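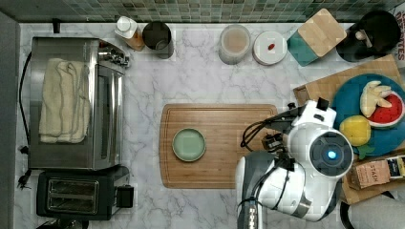 ## Fire report says "undetermined" — can I get it changed, and does it hold up my claim?

**porchswing_nundale**, posted Oct 30, 2025

We had a fire in our detached garage on Gautam Street back in June. The crew from the Nundale station got there fast and the house itself was never touched, but the garage is a shell and the smoke got in through the kitchen window, which was open that night. Everyone's fine, including the cat (who spent two days in the crawl space and came out when she felt like it).

So my problem is paperwork. I finally got a copy of the fire report last week. The cause box says "undetermined" and there's one line under it that says the area of origin was the northeast corner, near the workbench. That's it! I was expecting pages. The insurance adjuster now says they may want their own investigator to come out, and I've already had half the debris hauled off. Nobody told me to wait, or if they did I was too tired to hear it.

I also have a bill from Grolham for $1,058 for boarding up the side door and putting a tarp over the roof that first night. A guy showed up while the engine was still in the street, I signed his tablet, and off he went to get plywood. The adjuster hasn't said yes or no to it.

What I'd like to know: is "undetermined" a bad word to have on the report? Does it mean they think I did something? Can I ask the fire department to take another look this late? And is the Grolham thing going to come out of my pocket? I've called the station twice and both times the person was very nice and told me to call a different number.

---

**Neelam Jaiswal**

Take a breath, "undetermined" is about the most common thing you'll see in that box. I did clerk work in a fire marshal's office for years (different county, so check what I say against yours) and I typed that word more than my own name. It means the investigator couldn't pin it down to one cause and wouldn't guess. If they thought somebody set it you'd be seeing "incendiary" or "suspicious" or "under investigation", and you'd have had a visit by now too.

The one-page thing you got is most likely the incident report, the one the engine company fills out. There may also be an investigation report with photos and a sketch, and that's a separate request, usually to the marshal or the prevention office and not the station, so that could be the different number they keep giving you. Ask for "the investigation file and any photos" with the incident number and the address. Put it in writing even if they let you do it by phone. Ours charged a small copy fee and took up to 30 days.

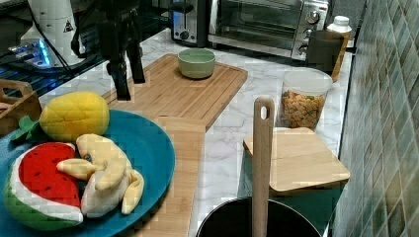 As for changing the report, they'll amend it if you bring them something new. "I don't like how it reads" won't do it, but a statement from an electrician about the wiring to that workbench might. Write down what was plugged in out there, and when you last used it, before you forget. Do the same for the kitchen if smoke got in, and go surface by surface. On mine, after a chimney fire, I listed the bamboo cutting board and my granddaughter's play food right down to the plush watermelon wedge and the bananas on their teal plate, and I felt ridiculous doing it. The adjuster went through soft things first. Smoke in fabric is its own line on the claim, and I'd left the curtains off entirely and had to go back and argue for them.

And stop hauling! Whatever is left in that northeast corner, leave it where it is until the insurance person has been or has told you in an email that they aren't coming.

---

**Rekha Sandhu**

Agree with Neelam on the word. On the board-up bill, most homeowner policies I've seen make you protect the place from more damage after a fire, and they'll pay a reasonable cost for doing it. Look for the part headed something like "reasonable repairs." Send them the invoice, the thing you signed, and any picture you have of the door before and after. Ask Grolham for an itemized version as well, with the hours on it. When we had ours done the first invoice was nearly 1,000 dollars and just said "emergency services", and our adjuster bounced it. The itemized one went through, minus $200 they called an after-hours surcharge. I fought that for a while and then gave up.

I used Fuseo to keep all of it in one place (it's a home inventory app, you take pictures and it makes a list). It's fine. The search is bad. A folder on your phone would do the same job if you're tidy, and I'm not. I went room by room and did the counters first and then the cupboards.
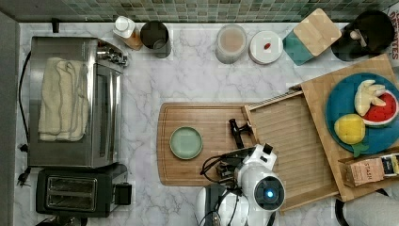 *Kitchen counter, with the toaster and the toaster oven.*

For small appliances they wanted make and rough age, so flip things over and get the label if you can.

Did the adjuster tell you in writing that they want an investigator? If it was only on the phone I'd email back tonight with "confirming our call" and mention the debris that's already gone. Better it comes from you. Do you know where the hauler took it? Ours still had our stuff sitting in the yard a couple weeks later, so it's worth a call.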